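Urban Parks and Plantings
Week 6 handout: deciduous trees in winter
Prepared by Selma Lazarević

Read this before the site walk. Bring a pencil, since ink runs in the rain, and the species list from the Udberg reader (p. 93).

Bare trees are easier to sort by shape than by bark when you are standing on a path some distance away. Start with the trunk and note where it divides. Then look at the crown: broad or narrow, dense in the centre or even throughout, and how fine the twigs are at the tips.

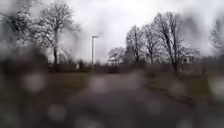

Hedges and shrubs are recorded separately, on the grey sheet. Treat a continuous hedge as one planting, even where trees stand behind it. Lawn on each side of a path is entered as two areas. Light poles and signs go under fixtures. If you can't identify something at a distance, write "unclear" and move on.

Sketches should take up half a page and show the outline of the crown only. Colour is not needed.

Completed sheets go to Emiliano Garrido in room 701. Those who miss the walk can make it up at the May session.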